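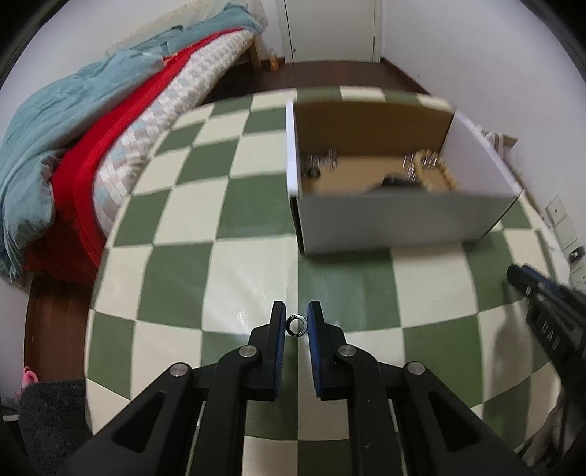

Small Things, One Box: Sorting and Packing a Jewelry Collection

Final report, Household Organization elective
Oltbridge Community College
August 4, 2020

Why I picked this

My project started with a tangle. I had 13 pairs of earrings (on a good day), plus rings, chains and a lot of single studs that had been living in pockets, drawers and one old candy tin. The assignment asked us to choose a group of belongings that gets lost easily and work out a storage method that another person could follow. Most of my classmates went for cables or spices. I went for jewelry, and I'm so glad I did, because it is a wonderful puzzle! Everything is tiny, everything is a different shape, and half of it wants to hook onto the other half.

The working surface

I tried two surfaces in July before settling on one. The first was a plain white desk, where silver pieces vanished in the glare. The second was a glossy cover in green and cream squares, and it was better in nearly every way. Gold shows up beautifully on the green. The squares also gave me a grid to work with: one kind of thing per square, and a stray back or a loose jump ring was easy to find again. The surface wipes clean, too, though it does throw back some light, so I moved my lamp lower and off to one side.

The box

I had planned to buy an organizer. The Cluler trays in the shop near campus looked great, but they were divided into equal squares, and a long chain doesn't care about equal squares. So I went with an open cardboard box, white on the outside and brown inside. The sides are high enough that a dropped ring stays in, and the plain brown bottom makes shiny things easy to spot. I stayed with one box for the whole project so my results could be compared from one round to the next.

Method

I worked in rounds. In each round the jewelry started out mixed, and I moved it piece by piece, saying the name of each type out loud as I went (my notes call this the "roll call"). Our course handbook, which follows the Ichikawa worksheet, says to handle the hardest items last. I tried that first and then turned it around. Studs went much better early on, while I was still fresh and patient. By the end of the project I had logged 200 separate moves, and I could tell you which pieces I dreaded without opening the notebook.

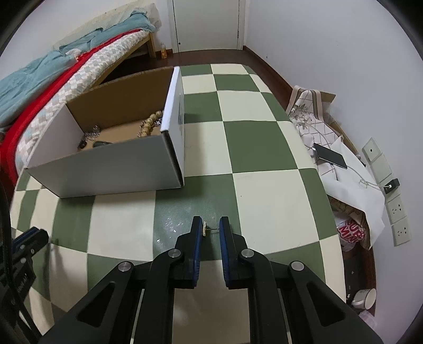 Figure 2. A stud earring held by its disc and post over the checkered cloth, with the open box on the table.

What I learned about each type

Studs: pick them up with the disc on one side and the post on the other. Grabbing only the post makes them spin. Put the back on before storing, every time.

Rings: these were the most fun. They sit still and are easy to lift by the band. Thin ones slide under other pieces, so I would give rings their own small dish in a second version.

Chains: close the clasp first, then lower the chain so it coils by itself. Dropping one from higher up gave me knots in 2 of my practice rounds, and one of those took me most of an evening to undo.

Anything dark: dark pieces get lost under chains. I now place them last.

Problems

My notes from the first few rounds are messy, and I changed the order of items before I had written down the old order properly. I also had no good answer for single earrings with no partner. They went in with everything else and they annoyed me the whole time.

Next steps

I would love to try small paper liners inside the box. A classmate used Pastideo card sleeves for buttons and I want to see if the same idea works for studs. I also want to repeat the chain rounds with the lamp in its new spot, and to try the whole method on a collection with more bracelets than mine.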